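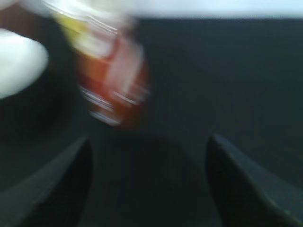 Consuelo Sepúlveda is eating a cereal bar when she picks up. She has 15 minutes, she says, then a fitting, then a car. "Go. Ask me the rude ones first."

OK then. The fall. Opening night of the Stallmont tour, second song, and the former soap star went down on the stage stairs and stayed down. The clip was everywhere by breakfast. Torn ligament in the left knee, surgery two days later, the rest of the dates pulled.

"I heard it before I felt it," she says. "And my first thought was the band is still playing, somebody should tell the band. My second thought was my mother's in row three."

She was off her feet for most of the spring. Did the exercises, hated the exercises. Watched her own show for the first time, all the seasons, with the sound down. "I blinked so much. Why did no one tell me I blink like that?"

The comeback is a TV movie, Manzano, shot over the summer and airing in January. She plays a school bus driver who inherits an apple farm and a very angry half-sister. The sister is Adoración Alcaraz, which will please anyone who remembers the two of them supposedly not speaking for years.

Supposedly?

"We weren't speaking. That part was true." She laughs. "But it wasn't a feud, it was a dinner. She didn't come to a dinner, I said something to a magazine, she read the magazine. Then it's five years later. So stupid."

Alcaraz called her at the hospital. They talked for an hour, mostly about dogs. The script came up at the end. Alcaraz already had her part and told the producers to go and ask.

"She was nervous and I was medicated," Sepúlveda says. "Good way to make up."

I reached Alcaraz later by phone, on a train, bad line. She remembers it a bit differently. "I called twice. The first time she hung up on me. Put that in."

(I asked. Sepúlveda says the nurse hung up. Moving on.)

The knee is fine, mostly. There's a scene where she has to run through the orchard and she did it herself, 16 takes, with a brace under the jeans. The director wanted a double. She wanted the scene. "I was slow. I look slow! But the character drives a bus, she isn't a sprinter."

On the rumors – no, she isn't engaged. No, she isn't moving to Europe. Yes, she was at the Fleritz party and yes, she left early, because her shoes hurt. She has read that she's writing a memoir and would like to know whose writing it, as she'd want a look.

What about singing? Longer pause here. The Dukex label still has her for one more album. She has been in the studio "a little", won't say with who. Almost 300 people wrote to her after the fall with their own knee stories, on paper, and she's been answering them by hand a few a night. One of them sent lyrics. They weren't bad.

"I'm not promising a tour," she says. "I'm promising no stairs. If I go out again it's a flat floor, a chair, maybe a rug. Taped down."

Somebody calls her name in the backround. The fitting. She asks if I got what I needed, and I say I had one more about her mother in row three.

"She thought it was part of the show," Sepúlveda says. "She clapped."

Then she has to go.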